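Ticket 226 – Kimo booking calendar shows the wrong time on shared bookings 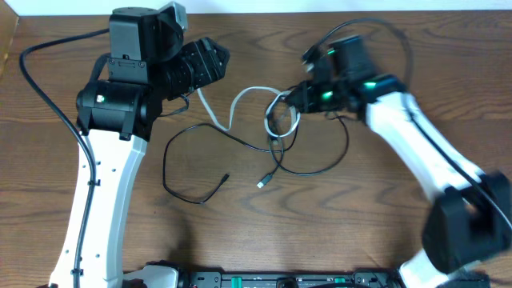
Last updated: March, 4:15 pm

Status: Open, waiting on Sarmiento

Hello again, and thank you for being so patient with us on this one. I know it's maddening when a calendar can't agree with itself, so I've put everything in the one spot.

The trouble began after the Brimolex update. Bookings made in the Gutlow office come up correctly there, but when the same booking is opened at the other office it sits two hours late. Your morning tea catch-up landing on top of lunch was the one that gave it away!

I first thought it was the time zone setting, so I changed it on both accounts, signed out and signed back in. No change, sadly. Then I cleared the saved data in the browser and tried again – still two hours late. A brand new booking did the same thing, but one made on the phone app came through perfectly at both ends, which cheered me up no end.

So for now, please make any shared bookings from the phone. If you've already got some on the computer, leave them be and don't drag them to the right time, or they'll be wrong for everybody else once it's fixed. Repeat bookings seem to behave the same way, although I've only tested four of them.

I've sent the log to Sarmiento and asked whether the old colour labels can be kept as well, as I know you rely on those. I'll add their reply to this ticket when it comes in.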